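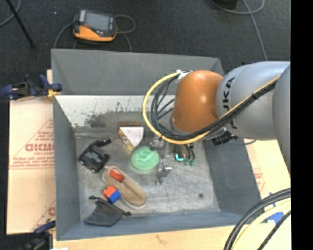 Collision checking belongs in the grasp ranker

Most bin-picking stacks I have read share a shape. A network scores grasp candidates on the depth image, the top one goes to the planner, and the planner either finds a path or returns an error. On error, the next candidate is tried. I think this split is wrong for deep bins, and that we keep it mainly for reasons of code ownership.

At Arwood we ran our picking cell this way until October. The bin is deep relative to the gripper, with flat walls, and the stock is mixed: shoes, small boxes, toy bricks, drawstring pouches. The ranker was trained on crops that contain the items and very little wall. It therefore had no opinion about walls. A shoe lying beside one would score well on a grasp that the wrist could not reach without putting the joint cover through the side of the bin.

Over a run of 1000 attempts, 278 first-choice grasps were rejected by the planner. Each rejection cost us a full planning timeout, set at 500 ms. The cell was still picking, so the dashboard looked healthy. The time was simply booked under "planning", and the perception team never saw it.

The usual answer is a faster planner. We tried that with Kona, and it does fail faster. It cannot tell the ranker why it failed, so the next candidate is often the same grasp turned by a few degrees.

The change we made was small. The ranker now receives a signed distance field of the bin, and each candidate is tested against a coarse swept model of the gripper and wrist before sorting. The field is computed once per bin calibration. The check runs over 300 candidates in one batch, and the planner keeps the final say.

Cables are the part I have no good answer for. The dress pack on our arm swings out in a loop ahead of the wrist, and its shape depends on the joint path taken to get there. Witemov models it as a fat capsule. Shboul ignores it. We use the capsule -- it is too conservative in the corners, and we lose reachable grasps to it.

The objection I hear is that this couples perception to the robot model. It does. The grasp was always a property of both, and the old interface hid the coupling in a retry loop. I would sooner have it in a config file with a version number on it.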